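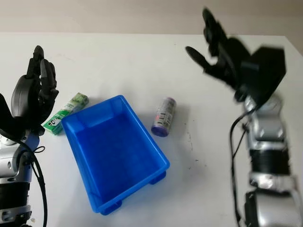
Handouts / Everyday Statistics / Week 9

Right, averages. I know you all did these at school, so I'll be quick with the sums and slow with the arguing.

Take the bus to Korard. Suqin Fan kept a diary of her journey all through December and got a mean of 13 minutes. Lovely. But one icy morning it took 127, and that single trip drags the mean up quite a bit. Her median was nine, and if you asked her how long the bus takes she'd say nine too!

So when do I use which? If I'm paying for something by the total (fuel, wages, paint) I want the mean -- multiply it back up and you've got your bill. If I want to know what a typical day feels like, I go for the median.

The mode I hardly ever touch, except for shoe sizes.

For next time, please read the Ostapchuk chapter (Melaniia's, on rents) and bring two averages you've found in a newspaper. Write down which kind you think each one is. If the article doesn't say, put that down as well -- we'll have a good moan about it together.

Calculators are fine, phones are fine too.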